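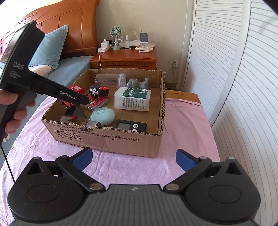 Le carton ouvert, ce matin

Refuge de Cesmont : vos avis sur l'adoption d'un vieux chien ?

mirabelle_et_cie
Posté le 14 décembre 2020
Bonsoir tout le monde, je me lance après vous avoir lus en silence pendant des mois. On a perdu notre vieille Kulico au printemps (croisée griffon, un caractère de cochon, on l'adorait) et là on commence à se dire que la maison est trop calme. Du coup on est passés au refuge de Cesmont et je suis tombée sur Probert, un épagneul croisé on ne sait pas quoi, 12 ans, un peu sourd, qui est venu poser son museau sur ma chaussure et n'a plus bougé. Voilà, je suis fichue !
Mon mari est moins emballé. Il dit qu'on va s'attacher pour un an ou deux et payer du véto tout du long. Les frais d'adoption sont de 80 euros pour les seniors, donc ce n'est pas ça qui coince, c'est la suite. Est-ce que certains ont sauté le pas avec un chien de cet âge ? Je prépare un carton pour le refuge, de toute façon j'y retourne.

patte_folle
Oui, deux fois, et je recommencerais demain. Ma Zibeline avait 9 ans quand je l'ai prise, elle en a vécu quatre chez moi, et à part les dents je n'ai pas eu de grosse dépense. Par contre les dents, aïe. Demande au refuge s'ils ont fait un détartrage, et une prise de sang tant que tu y es, les reins c'est ce qui lâche souvent sans prévenir.

Gaston_du_34
Je vais être le rabat-joie de service, mais ton mari n'a pas tort. J'ai adopté un senior en me disant « c'est du bonheur » et au bout de quelques semaines j'en étais aux piqûres matin et soir, plus les nuits debout parce qu'il tournait en rond dans le couloir. Je l'aimais, hein. Mais si vous n'êtes pas d'accord tous les deux, c'est celui qui a dit oui qui se lève à trois heures du matin. Discutez-en pour de bon avant.

mirabelle_et_cie
Merci Gaston, je préfère lire ça maintenant. C'était quoi, les tours en rond, la vue ?

Gaston_du_34
La tête, d'après la véto. Une sorte de sénilité. Une veilleuse dans le couloir nous a pas mal aidés, et on avait arrêté de déplacer les meubles.

Iestyn Parri
Bonjour, je promène des chiens à Cesmont le week-end et je connais bien Probert. Il est arrivé du secteur d'Istdale quand son maître est parti en maison de retraite. Il est propre, il dort beaucoup, il marche bien en laisse à condition de ne pas le presser (il sent TOUT, chaque poteau, il faut aimer les poteaux). Avec les chats je ne sais pas, on n'a pas testé. Il a un souffle au cœur, léger d'après le dossier, il prend un comprimé le soir dans du fromage. Redemandez quand même le détail à l'accueil, je ne suis pas véto et je ne voudrais pas dire de bêtise.

mirabelle_et_cie
Oh merci !! On ne m'avait pas parlé du cœur. Pas de chat ici, juste les poules de la voisine.

sylvette.b
Moi ce qui me gêne, c'est qu'on ne te l'ait pas dit. Un souffle, même léger, ça se dit à la première visite. Chez nous le refuge avait « oublié » l'arthrose et on s'est retrouvés avec un chien qui ne montait pas les escaliers dans une maison à étage.

Iestyn Parri
Sylvette, je comprends, mais une première visite ce n'est pas l'entretien d'adoption. Le dossier médical est remis en main propre au rendez-vous suivant, avant toute signature. On peut trouver que c'est tard, mais ce n'est pas caché.

sylvette.b
Sauf qu'au rendez-vous suivant on est déjà amoureux du chien. Enfin bon, je maintiens — mais tant mieux s'ils le font avant la signature.

patte_folle
Elle était déjà amoureuse à la chaussure, de toute façon :)
Sinon Mirabelle, demande s'ils acceptent une période d'accueil avant l'adoption définitive. Avec nous c'était à peu près 4 semaines, et ça laisse le temps au mari de craquer. Le mien a tenu deux jours.

Gaston_du_34
Ça, bonne idée. Et regarde l'assurance avant, pas après. À cet âge beaucoup refusent, ou ils excluent tout ce qui est déjà connu, donc le cœur. Moi j'avais fini par mettre un peu de côté chaque mois sur un livret.

mirabelle_et_cie
Bon, j'ai fait lire le fil à mon mari. Il a bougonné, puis il a demandé quel fromage. Je rappelle le refuge demain pour la période d'accueil et pour le dossier du cœur, et je redescends le vieux panier du grenier, sans rien promettre. Il faut encore que je trouve une veilleuse.

Iestyn Parri
De l'emmental ! Je passe le voir samedi prochain si vous n'êtes pas venus avant.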